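**The Kekmont hanging basket, dark gray, item 738**

I've been selling storage bits out of the Bronard shop for a good while now, and this is the one I keep taking home myself. It's a slotted metal basket with two hooks, and it goes over a rail. That's the whole product! No screws, no sticky pads that let go in the middle of the night.

I started using mine in March, when my craft table got so bad I was rolling out paper on top of scissors. I wanted the tabletop clear and everything small up off it, but still where I could grab it without standing up. So the basket went on the back rail, right in the middle, and the loose stuff got sorted into whatever I already had — a plastic mesh basket, a woven tray, a wire one with compartments for the things that always tangle.

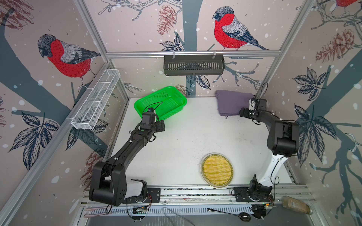
The slots are what sold me, because crumbs and bits of thread fall through and you can see what you've got before you reach in. Very thin things will slip out, though, so pencils go in a cup first. I also wouldn't load it with paint jars. Glue sticks, tape, brushes, clips, a small pair of scissors, all fine.

People ask if it goes with patterned walls. I think dark gray goes with nearly anything, and I'm a person who likes bullfinches and pinecones on her wallpaper (pink wallpaper, no less), so take that how you like. It also comes in white, item 114, but white shows every smudge and I've got enough of those on the table already.

**Fit:** check your rail before you order. The hooks want something they can drop over fully. If they only catch on the edge, the basket will tip forward when you pull on it.

**Cleaning:** warm water, dish soap, old toothbrush for the slots. Dry it before you hang it back up.

**Shipping:** goes out from our Orozco store. If you want several for a classroom, write to me first and I'll pack them together — it saves you a bit on postage.

The Golov rail is sold separately.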